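About Us

Mistovberg Funeral and Cremation
Serving Harnville, Alva and the valley towns

We are a small funeral home on the Harnville side of the bridge. Been here 32 years. Same building, same phone number, new roof. If you need us right now, stop reading and call. Somebody picks up day or night, and it's one of us, no answering service.

How we started

The place was a feed store first, then a furniture store, then empty for a long while. We bought it with a loan we probably shouldn't of gotten and did the chapel floor ourselves over one winter. First service was in December with the heat half working. The family brought blankets for everybody. We still hear about it from people who were there.

Back then Alva had its own funeral home and we mostly looked after families on this side of the river. When the Alva home closed, we took over their files and their prearranged plans, every one honored at the price on the paper. If your parents or grandparents signed something with them, we most likely have it. Call and ask. Bring the paper if you can find it, but don't tear the house apart looking.

What we do

Full funerals with viewing. Graveside only. Cremation, with a service or without. Memorial gatherings weeks or months later, when the out of state family can get here. Veterans honors, we do the calling and the forms. Obituaries too. You can write your own and we'll just check the dates, or sit down with us and talk and we'll put it together. Most people talk.

Death certificates: order more than you think. Eight is a good number for most families. The bank wants one, the pension wants one, the truck title wants one. Ordering extras later takes longer.

The chapel seats 70. Bigger services we move to the school gym in Harnville or to your own church, and we haul the flowers over. Parking is behind the building, plus the gravel lot across the street, which is ours even though there's no sign yet. The side door has the ramp.

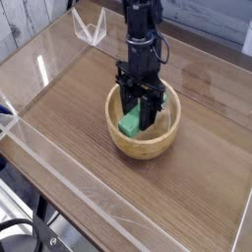 Round wooden bowl with a thick rim, faint grain lines on the sides.

Coffee room is down the hall from the chapel. It's yours for the whole visit. Bring food, people always do. There's a fridge, a microwave, and a box of toys under the window for the little ones. We don't rush anyone out. If the visiting hours say 8 and it's 9:30 and folks are still telling stories, thats fine, we'll be in the office.

Natside Cemetery

We also look after the office side of Natside Cemetery, up the hill road past the water tower. Plot sales, records, the map. Mowing is done by the township so please call them about the mowing. The old section records have gaps in them. If you're doing family history, send us the names and any years you've got and give us 30 days. We do these between services, so sometimes its quicker and sometimes it isn't.

Flowers left on graves are picked up at the end of winter and again before fall. Anything you want to keep, take home before then. Notices go up at the gate.

Costs

We print the whole price list and hand it to you before you pick anything. You can also get it over the phone, no need to give a name. You don't have to buy the casket or the urn from us. If you've got a cousin who builds them, wonderful, just get us the outside measurements ahead of time.

Payment plans, yes. Insurance assignments, yes, for most policies, we'll look at it with you. County assistance, there is a form, it's two pages and we'll help fill it out. Money is the part people are embarassed to bring up so we bring it up first.

Planning ahead

Almost half the people who come through the door now are planning their own. Takes maybe an hour. Tell us the songs, the church, who should carry, who should definitely not speak. We write it down and put it in the fireproof cabinet. You can change it any time, no charge. You don't have to pay ahead either, plenty of folks just leave the instructions.

Moving away? We'll copy the file and send it wherever you're going.

Who we are

Family business, second generation doing most of the work now, first generation still coming in to unlock in the mornings. Licensed directors on staff. Everybody here lives in Harnville or Alva. You'll see us at the ball games and in line at the hardware store, and yes you can ask us things there, people do.

Office hours

Mornings from 8 until late afternoon. Evenings by appointment. Arrangements can be made at your house if getting out is hard, including anywhere in Alva or out the Natside road. Deaths at home or at the hospital, call any hour.

Old guestbook pages from the website are being moved over, a few are missing photos right now. Working on it. If you posted one and don't see it, let us know the family name.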